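Astgate play hall opens its doors in May

Good news for families on the Astgate side of town – the old print works on Vorata Lane is nearly ready to welcome its first visitors! After two years of fundraising, cake sales and one very muddy sponsored walk, the new indoor play hall will open in May with room for 40 children at a time.

Locals who popped in for the preview came away beaming. The draughty windows have gone, the heating works and there is a proper café corner where parents can sit down with a hot drink. Under-fives get the mornings to themselves, and the older ones take over from 3pm.

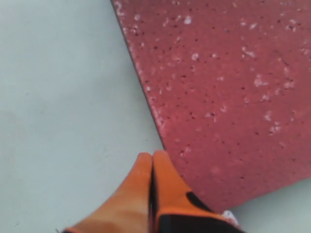
A speckled red mat on the pale grey floor.

The building side of things is a real treat too. More than 1000 bricks have been given by households and by Kondeo, the toy shop on the high street, and the hall wants to hold a monthly build day where all ages work on one big model together. The first theme is bridges, and the drawings already sent in by pupils at Namboodiri Primary are wonderful.

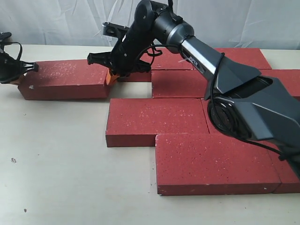 Ok-hee Woo said her twins had been asking about the opening every morning at breakfast, and that she hoped the hall would stay open through the school holidays, when there is so little to do on wet days.

Holiday hours are still being worked out. Family passes go on sale at the library desk from 10am on opening day, and the first 100 come with a free drink at the café.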